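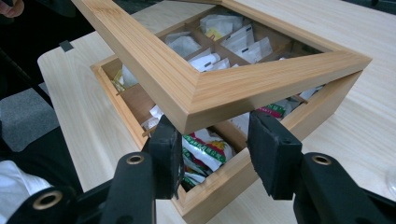
Prultdale herbal tea notes – data card

version 2, March 8, 2020

What this is
Tasting notes on bagged herbal and black teas, typed up from paper sheets. 800 rows, one row per cup. English only. Started as a spreadsheet for the Prultdale tea club, got too big, now a CSV.

Files
notes.csv – the main thing
blends.csv – one row per blend, joins on blend_id
old/ – version 1, keep out of any counts, has duplicates

Columns in notes.csv
cup_id
blend_id
steep_min – minutes, whole numbers
water – tap, filtered or bottled
milk – y/n, blank means nobody wrote it down
score – 1 to 10, halves allowed
comment – free text, spelling left as is

Brands
Three makers so far: Sultness, Clitlow, Căpraru. Sultness has the most rows by far, they sell the big variety pack. Căpraru is spelled without the mark in version 1, fixed now. If your software chokes on the ă check you are opening it as UTF-8. Excel will not do that by itself, use the import menu.

How the cups were made
One bag, one mug, water just off the boil. Steep time was up to whoever was pouring, so don't compare blends without looking at steep_min first. Bag left in for longer than 20 minutes – row dropped. Tasters did know which tea they were drinking. Not blind, never was.

Known problems
– 13 rows with no score. Left in, comments are good.
– Clitlow changed their peppermint in February, same name on the packet. Old and new share a blend_id. Will split them at somepoint.
– chamomile scores run low. Two tasters just dont like it.
– water column is guesswork for the oldest sheets
– "smoky" and "smokey" both turn up in comments, search for both

Not good for
Health claims, caffeine anything, price comparisons. There is no price column and there won't be.

Adding rows
Use the blank sheet in old/, it still works. Send at least 10 cups at a time please, single rows get lost. New blend needs a line in blends.csv first or the join breaks.

License
CC BY 4.0. Credit the Prultdale tea club.

To do
split the peppermint
loose leaf – separate file, seperate columns
chart of steep time against score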